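Despina Balaskas
@despinabalaskas

1/ I moved to Plano two years ago and my first apartment had no dishwasher. I washed everything by hand and my hands became so dry that the skin opened at the knuckles. Since then I have learned many things about washing dishes. I will write them here, maybe they help someone.

2/ First, I am not against dishwashers. I would like one very much. But in my building the kitchens are small and the landlord says the pipes are old, so this is my life now. I cook every day and I wash every day.

3/ The biggest mistake I made was using too much soap. In my mother's house the sponge was always full of foam and we believed that foam is cleaning. But with more foam you must rinse longer, and it was the long rinsing in hot water that hurt my skin most.

4/ Now I wash in a bowl. I fill it with warm water, put in the soap, and mix it with a spoon until it is one color. The sponge goes in the bowl. I never put soap directly on the sponge anymore, and one bottle lasts me much longer than before.

5/ My neighbor Ivana Acuña taught me the bowl method. She grew up in a place where the water came only in the morning, so she is very strict about water. The first time she saw me washing under the open tap she closed it without saying a word.

6/ The order is important. I do it like this and I don't change it:

Glasses and cups first, when the water is clean.

Then spoons, forks and knives. Knives I wash one by one and I don't leave them under the foam, for reasons I learned with my left thumb.

Plates and small bowls.
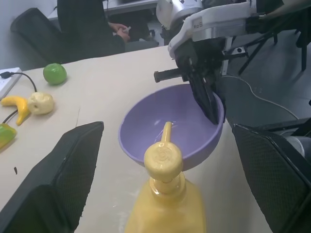

Pots and pans last, and for them I make new water.

7/ Greasy things should not go in the bowl at all before you wipe them. I use old paper napkins or a piece of bread bag. The grease goes in the trash and not in the pipe. In an old building this matters a lot – last winter the drain on my floor was blocked for three days and we carried water to the bathtub.

8/ About rice pots. Please do not scrub a rice pot when it is still warm and sticky. Put in cold water and go away. After dinner the rice comes off by itself, almost in one piece. With hot water it becomes like glue. The same for oatmeal, eggs and anything with dough.

9/ For burned pots I put a spoon of baking soda and a little water, I boil it slowly, I let it cool. Sometimes I need to do it again. If the pot is aluminum, don't do this, it becomes dark. I have one dark pot and it still cooks fine but I don't show it to guests.

10/ Somebody will ask me about the temperature. I tried very hot water with thick gloves and I tried warm water with no gloves. For me the best is warm water with thin gloves, one size bigger than my hand. When they are too tight my hands sweat inside and then the skin is worse than without gloves.

11/ Turn the gloves inside out when you finish and hang them. I didn't do this in the first year and the smell was very bad.

12/ Sponges. I buy them in a packet and I cut every sponge in 2. A half sponge fits inside a glass and a whole one doesn't. When it starts to smell I use it for the stove, and after the stove it goes away. I don't put sponges in the microwave. My cousin did it with a dry one and I prefer not to tell the rest.

13/ For drying I was a towel person for all my life. Ivana is an air person. We discussed this more than you would believe. Now I let the plates stand in the rack and I dry only the glasses and the iron pan, because the water here leaves white spots on glass.

14/ The white spots are from minerals. A little vinegar in the last rinse takes them away. I keep 500 ml of white vinegar under the sink, it is cheap and it is also good for the kettle. Don't mix vinegar with bleach, ever. I write it because I once met a person who wanted to try.

15/ My hands now. I put cream after the evening dishes and before I sleep, and I stopped using the lemon soap that I liked so much. The knuckles closed in June and they stayed closed. I still miss the lemon smell.

16/ One more thing, about time. When I eat alone I wash directly after eating, before I sit with my phone. It is a small number of things and it goes fast. If I sit first, it is finished – I will wash at midnight and I will be angry with a fork.

17/ When guests come I do the opposite. I put everything in the sink with water and I close the kitchen door. My mother would stand up in the middle of the dessert to wash, and I remember we all felt that we should go home. So I stay at the table.

18/ Some of you asked in the messages about wooden spoons and cutting boards. Wash them quickly, don't leave them in the water, and let them dry standing up. A board that dries lying down bends. Mine turns like a wheel when I cut an onion on it. I will buy a new one when I find one that is not too heavy.

19/ If you have a better way for the cheese grater, please write to me. I use an old toothbrush and it works on the big holes, but the small side still wins.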